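Jullondale Observers Forum > Equipment and Technique > Collimation drift on 48 cm Dobsonian

adetti_dob
Posts: 34

Primary collimation on my 48 cm truss Dob shifts between the zenith and 30 degrees altitude. With a barlowed laser the return moves most of the way across the center ring. Mirror cell is an 18-point flotation type with a two-point edge support. Bolts checked Wednesday, all tight. Is this normal flexure or a fault in the cell?

ngui_optics
Posts: 2842

Not normal for 18 points. Check the edge support first. If the two contact points are not in the plane of the mirror's center of gravity, the mirror tips as the load transfers to the edge. Measure from the back surface and compare with the calculated CG for your focal ratio. A concave mirror has its CG slightly behind mid-thickness.

bpichler
Posts: 611

I would look at the truss before the cell. A barlowed laser shows primary tilt relative to the focuser, so a sagging upper cage gives a similar reading. Put a known weight on the cage at low altitude and watch the return. If it moves, the poles or clamps are at fault.
Beat Pichler

ngui_optics
Posts: 2842

A cage test is fine, but he says the shift covers most of the ring. Poles on a scope that size would have to be badly undersized.

bpichler
Posts: 611

Or badly clamped. I have measured worse on a commercial scope with 25 mm poles and plastic clamp blocks. The poles were stiff enough. The blocks were slipping.

adetti_dob
Posts: 34

Poles are 32 mm aluminum, split blocks in maple. Did the weight test tonight at 9:40. The return moved by less than a quarter of the total drift. Edge support contacts measure 4 mm too far forward of the CG.

ngmenon
Posts: 190

Then both contribute and the edge support dominates. Shim the contacts back 4 mm and repeat at the same two altitudes. Also let the mirror settle after each move. Rock the scope gently before reading the laser, or friction at the edge will give you a different number every time.

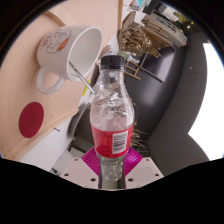
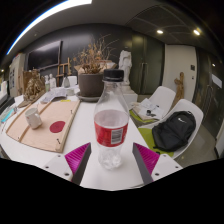
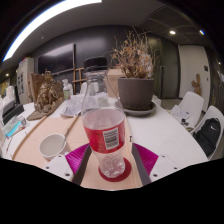 On the friction point, PTFE pads on the edge contacts help. Bare steel against ground glass sticks and then releases in steps. A sling avoids that, but it has its own centering problems and I went back to rollers after one season.
Ningsih Menon

bpichler
Posts: 611

Disagree on rollers. They only roll in one direction, and side loads still drag. A cable sling at the CG plane is simpler and can be adjusted from behind.

ngmenon
Posts: 190

The side loads on an alt-az mount are small if the rocker box is level.

adetti_dob
Posts: 34

Contacts moved back 4 mm, PTFE added. Drift is now inside the center ring from zenith to 30 degrees. The remaining shift matches what I get from the cage test, so I will redo the clamp blocks next. Has anyone used the Pristeo clamps on 32 mm poles?

ngui_optics
Posts: 2842

Only on 38 mm. Check the bore before you order.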